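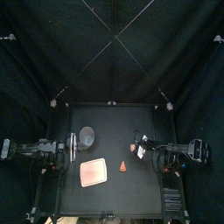 January 30, 2024
Posted by the author of Fultholm Kitchen Notes

I finally made marmalade this weekend and I am so, so happy with it! The Seville oranges only show up at the Akbulut market for a couple of weeks, so when I saw a crate by the door I filled a bag until the handles stretched (800 grams for the first batch, then I went back for more, of course).

My first try, years ago, never set. We poured it over pancakes until July and called it syrup. What I did wrong was rush the soaking. Now the peel sits in its water overnight with the pips tied up in a bit of muslin, and by morning the whole kitchen smells wonderful.
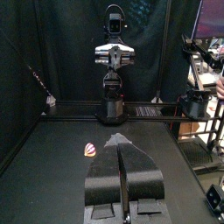 The slow simmer took 2 hours, lid half on, until I could squash a piece of peel between my fingers. Only then does the sugar go in! Add it too early and the peel stays tough no matter how long you boil it.

I cut mine thick, by the way. I know some of you like the thin, see-through kind, and you are welcome to it, but I want something to chew on.
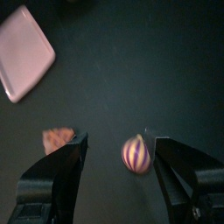
Then it's a hard boil and the cold saucer test, which I still love doing. Push the blob with a finger and if it wrinkles, you're there. Mine wrinkled on the third saucer and I may have cheered. Next weekend I'm trying a darker batch with brown sugar and a little ginger.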